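Buscar en el sitio Introduce tu búsqueda Buscar

NOTA DE PRENSA

Hostal Pumora abre sus puertas en Droltgate con 341 escalones de por medio (y un bar abajo, para los que se lo piensen)

Última actualización: 30 Aug 2023

Pues ya está, lo podemos decir en voz alta: el Hostal Pumora ha abierto en la parte vieja de Droltgate, y quien escribe estas líneas lleva desde marzo durmiendo poco y subiendo mucha cuesta. Me ha tocado redactar la nota porque en la casa somos cuatro y los otros tres dicen que hablo demasiado, así que por lo menos que sirva para algo.

El hostal ocupa la antigua sede de una compañía de navegación fluvial, en lo alto de la escalinata que baja al muelle. Cuando entramos por primera vez había palomas en el comedor y una caja fuerte sin llave en el rellano. Las palomas se fueron. La caja sigue donde estaba, porque pesa lo que pesa, y ahora aguanta la máquina de café. Hemos conservado las molduras del techo, el suelo de baldosa hidráulica de la entrada y las contraventanas, que chirrían un poco con el viento del río – a mí me gusta, pero dejamos tapones en recepción.

Hay camas en habitación compartida y unas pocas habitaciones privadas en la última planta, que se llenan antes. El desayuno se sirve hasta las once, y si alguien aparece a las once y cinco con cara de haber bailado, también. Pan del horno de enfrente, mermelada de ciruela, huevos y un queso de la zona que huele muchísimo (¡avisados quedan!).

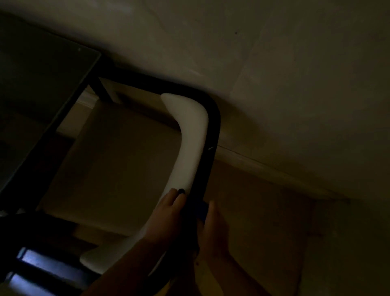
Detalle de la pieza curva de color claro junto al armazón negro.

Para los primeros huéspedes hemos preparado una ruta a pie que llamamos Hopkin y que recorremos cada tarde desde la puerta del hostal. Se baja por la escalinata, se cruza el mercado cubierto, se para en la tienda de botones (hay que parar, de verdad) y se termina en el Renus, el viejo salón de baile, que vuelve a programar música en directo después de años cerrado. La primera vez que entré iba buscando un baño y me quedé dos horas escuchando a un trío de acordeón, contrabajo y serrucho. Sí, serrucho.

El Renus tiene aforo para 846 personas, aunque entre semana se está ancho y se consigue mesa junto a la barandilla. Los huéspedes del hostal entran gratis los días de concierto enseñando la llave de la habitación, y también hay descuento en la barra hasta que empieza la segunda banda.

Como celebración de apertura sorteamos 100 noches de alojamiento entre quienes se apunten en recepción o nos manden una postal desde su ciudad. Una postal de papel, con sello. Ya nos han llegado unas 949, bastantes con gatos, y las estamos colgando en el pasillo de la primera planta según van cayendo en el buzón.

Se llega a Droltgate en tren y luego andando desde la estación, siempre hacia arriba. Quien venga con maleta grande puede dejarla en el bar del muelle y la subimos nosotros en el montacargas, que funciona por las mañanas.

Los medios que quieran visitar el hostal, probar el queso o venirse a la ruta Hopkin pueden pedirlo en recepción. Contestamos todos los días, un poco más despacio a la hora del desayuno.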